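About Us

Hi, I'm Ourania, and I run Higuchi Kitchen Classes out of a converted shoe repair shop in Vuderport. If you found us because somebody gave you a gift card, welcome! If you found us because you burned rice one too many times, also welcome, that's how most of our students get here.

The school was started by Katsuhiko Hattori, who taught home cooking to his neighbors on Friday nights in his own dining room until his wife asked for the dining room back. I was one of those neighbors. I'd just moved to Vuderport for a job in insurance and I could make toast and one kind of soup (lentil, my grandmother's, and not as good as hers). Katsuhiko taught me how to hold a knife and how to salt things before they're done, and somewhere in there I stopped caring very much about insurance.

When the shoe repair place on Plarkley Street came up for rent we split the deposit. The floor still has a worn patch where the counter used to be, right in front of what's now the second stove, and if you stand there long enough you'll notice you're leaning a little to the left. 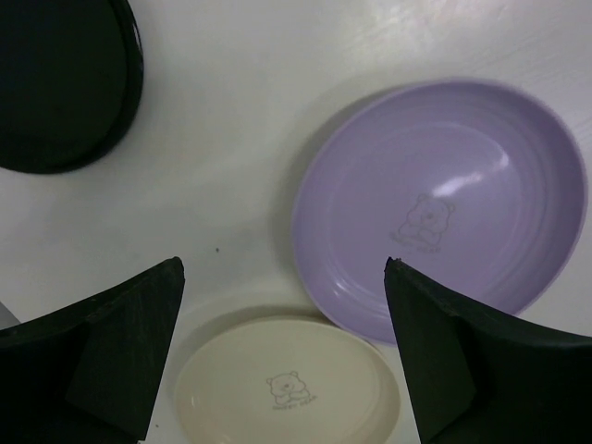 We teach plain everyday food. Weeknight dinners, soups, beans, a proper pot of rice, eggs every which way, what to do with a whole chicken, what to do with the chicken the day after. We get asked for fancier stuff and every so often we give in (the dumpling class in August fills up fast, so please email early), but our heart is really in the Tuesday-after-work kind of cooking. I want you to go home and make the thing again that same week without looking at the sheet.

Classes are small, 7 people at most. We tried ten once and it was a mess, with two people chopping onions on top of the chest freezer. Each class runs a bit over two hours and ends with everybody sitting down to eat what they made. Please don't skip the eating part! Some folks try to box it up and run for the bus, and I get it, but that's where you find out your neighbor used half the vinegar you did and you like hers better.

So who's here besides me? Katsuhiko still teaches the fish classes and will not be talked out of the 6:30 a.m. market trip that goes with them. His son Sota does our bread and anything with a long rise, and he also built this website, so send complaints about the booking page to him. Minoru Oshima came on board 4 years ago after cooking in a hospital kitchen, and he's the person to talk to about allergies, low-salt cooking, or feeding someone who's sick. Ryota Kudo handles the kids' classes on weekends. He has far more patience than I do and a very loud whistle.

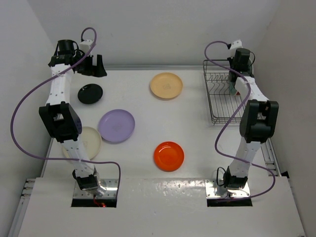 A regular evening class is $80, and that covers all the food, the apron you borrow, and the recipe sheets. Kids' classes cost less, and the prices are on the booking page. We keep two spots a month free for anybody who'd like to come and can't swing it right now. Just write "free spot" in the notes when you book and leave it at that, we won't ask you anything.

Sota keeps a tally of every person who's taken a class since we opened the doors on Plarkley Street, and last time he checked it was 2,527. I was sure he'd added it up wrong. Plenty of those are repeat visitors (hello, Thursday bean people) but he swears he only counted each of them once.

A few practical things. Wear closed shoes. Tie your hair back. The back door sticks, so use the front one, and if it's locked, knock hard because the fan is loud. Parking is free behind the Ikik laundromat after six, and they're nice about it as long as you stay out of the two spots by the ramp. We're up one step from the sidewalk and we have a portable ramp for it, so let us know and it'll be out before you arrive.

If you want to bring a group, or you've got a family recipe you can't quite get right, call me. I love those calls. Bring the stained index card with you if you still have it, even if it only says "flour, enough."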